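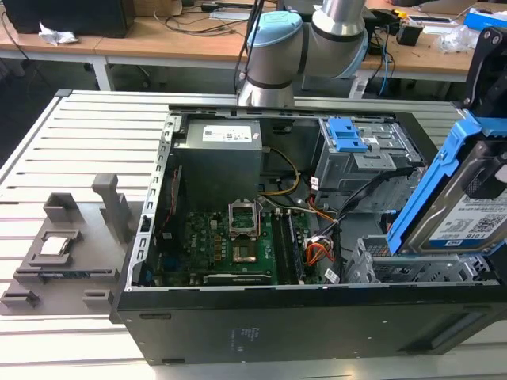
Desktop computer with the side panel removed, on the work table.

About Sterkura Basketball Club

Sterkura is a basketball club from Drornum. We have a men's team, a women's team and a school for children from the age of seven. Our home is the Moura hall, where there are 1751 seats for the spectators. For the derby with Rurnel almost all of them are sold.

The club was founded by players of the old railway team, who wanted to continue after their team was closed. In the first years they trained two evenings per week and paid for the balls by themselves. Today we have 63 children in the school and both senior teams play in the regional league.

Head coach of the men is Velimir Kadrić. He came to us as a point guard and stayed after his knee injury, first with the juniors. His teams are known for hard defence and for giving minutes to young players, also in close matches.

New members are accepted in January and before the start of the season. The yearly fee is 50 euros for children, and the training shirt is included. A brother or sister pays half.

For questions about training times please write to the club office or come to the hall before the evening practice.

Page updated: August 3, 2019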